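Zaller Art Gallery
Victorian Pictures Project: second progress report to the Trarkar Fund
Sunday, March 15, 2020

This report covers the work done since our first report in the autumn. It follows the headings in the grant agreement. The finance sheet has been sent separately through the Fund's online form, and only the points that need explaining are repeated here.

Where we are

The project is to clean, repair, reframe where necessary and properly catalogue the gallery's Victorian oil paintings, most of which have been in store since the upper rooms were closed. The cataloguing is on schedule. The conservation work is behind on one large picture and on schedule for the others. The framing is ahead of where we thought it would be. The rehang of the upper rooms is still planned for this year, but we can't give a firm opening date in this report and would like to come back to you on that in April.

Conservation

The studio has finished surface cleaning on the landscapes and on the smaller figure paintings. Most of these only needed dirt and old polish taken off, and the results have been better than the condition notes led us to expect. The harbour picture that used to hang on the main stairs was thought to be an evening subject, and is catalogued as one in the old handlist. With the discoloured varnish off it is plainly a morning, with a pale sky and a good deal of pink in the water. We have kept the old title for now and added a note. There is no evidence that the title came from the painter.

The large allegory, known in the gallery as The Watcher, is the picture that is behind. When the lining canvas was looked at closely, the adhesive was found to have failed along the lower edge, and the paint there was lifting in small flakes. The studio stopped cleaning and has been laying the flakes down before doing anything else. This is slow work and we agree that it should be. It means that the varnish removal we had planned for the winter has not started. The studio expects to begin it once the lower edge is secure, and we have moved the payment for that stage into the next period.

We had hoped the infrared examination of The Watcher would settle the question of whether the left-hand figure was a later addition. It hasn't. There is underdrawing for both figures, but the drawing for the one on the left is in a different manner, looser and with a lot of correction. Our own view is that the painter changed his mind about the pose. The studio would prefer to say only that the drawing is different. We will use their wording on the label.

2 pictures have been withdrawn from the treatment list. One is a portrait of a mill owner which proved to be in good condition under a very dirty glass. The glass was cleaned in an afternoon. The other is a copy after a well-known painting, done on board, where the board has split and the cost of the repair would be out of proportion. It has been packed flat and will stay in store. The money released has been set against the extra hours on The Watcher.

Frames

Yimer has the framing contract, as reported last time. They have repaired the composition ornament on the frames from the first batch and toned the new gilding down to match the old. We asked them to leave honest wear alone, particularly at the bottom corners, and they have done that well. Backboards are being fitted to everything as it goes through the workshop.

The frame on The Watcher is the original, made to the painter's own pattern with a wide flat of gilded oak. At some point it was painted over with bronze paint, which has gone brown. Yimer carried out a trial on a short length of the inner edge and found the gilding sound underneath. They have quoted £2520 to take the bronze paint off the whole frame. This was not in the original budget. We think it is worth doing, as the brown frame makes the picture look much heavier than it is, and a frame of the painter's own design is part of the work. We can meet the cost from the underspend on transport, and we ask the Fund's agreement to move that amount between headings. A copy of the quotation is with the finance sheet. Yimer can hold the price until the end of the spring.

Glazing has been more of a debate. The upper rooms have windows on the long side and reflections were a complaint for years. Low-reflecting glass is being used for all the pictures that were glazed before, and for those that will hang low enough to be touched. The big canvases will be left unglazed and hung behind a rail. Our insurers have accepted this in writing.

Cataloguing

The catalogue is being built in Vosesis, which replaced the card index and the assorted spreadsheets. Around 100 paintings now have full entries, with measurements, inscriptions, labels and stamps on the back, provenance as far as it can be traced, exhibition history and a condition note. Each entry is checked against the object by someone other than the person who wrote it. This has added to the time but has caught a good many mistakes, mainly measurements copied from the old handlist with height and width the wrong way round.

The backs of the pictures have been the most useful source. Dealers' labels and exhibition labels have let us correct the dates of several purchases. The old account of the collection says that the founder bought most of the paintings straight from the artists. The labels do not bear this out. He seems to have bought mostly through a single dealer and often some years after a picture was first shown, when prices had come down. He also appears to have exchanged pictures quite freely, and a few that the gallery has always described as missing were probably never missing at all, only traded in against something else. The new wall texts will say this plainly.

Public access to the Vosesis records is the part of the cataloguing we are least happy with. The public pages work, but the search does not cope with alternative titles, and many Victorian pictures have more than one. A visitor who looks for a painting under the title used in the exhibition where it was first shown may find nothing. The supplier has accepted this as a fault and has promised a correction. We have held back the public launch until it is in place.

Photography

New photography has been done for all the pictures that have left the studio. Raking light shots were taken of the large canvases before treatment and will be repeated afterwards from the same positions. The images are good enough for print. Rights are not a difficulty for the paintings themselves, but there are a few related letters where the position is less clear and we have left those off the public pages.

Talks and schools

The lunchtime talks on Victorian taste were well attended, in particular the one on how symbolic pictures were read when they were new. People brought a good deal of their own knowledge, and someone in the audience was able to show us an old printed reproduction of The Watcher that had hung in a family front room. It is a poor print but it shows the top corner before the damage, and the studio has found it helpful. We have borrowed it and made a scan.

The schools sessions started later than planned. The teaching pack was too long, and the teachers who tried it told us so. It has been cut to 2 activities, one on looking at a single figure and guessing what it stands for, and one on how a painting changes when the varnish comes off. The second uses the harbour picture.

We should say that further talks and school visits this spring may have to be put off, depending on official advice about public gatherings. No decision has been taken. If visits stop, the teaching pack will be sent out as a file for teachers to use in class, and staff time will be moved to the catalogue.

Risks

The lower edge of The Watcher remains the main risk to the timetable. If more lifting paint is found, the picture will not be ready for the rehang, and we would open the end wall with the harbour picture in its place. The wall colour has been chosen so that either will work.

The lighting contractor has not yet confirmed a start date for the upper rooms. The track is in store here, but the fittings are on order and we have been told to expect delay.

Decisions we need from the Fund

Agreement to move the cost of the frame treatment from transport to framing, as set out above.

Agreement to carry the varnish removal payment into the next period.

Comments on the draft wording for the acknowledgement panel, which was sent with our last letter.

The next report will deal with the rehang and with the public launch of the catalogue. We would be glad to show the Fund's assessor the work in the studio before then.

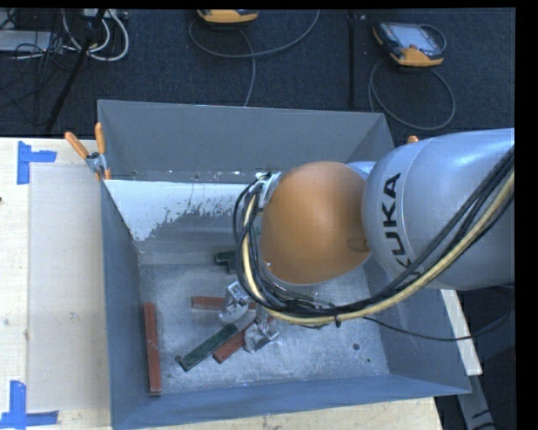
Visits to the studio are best arranged through the gallery office, as the conservators are not there every day.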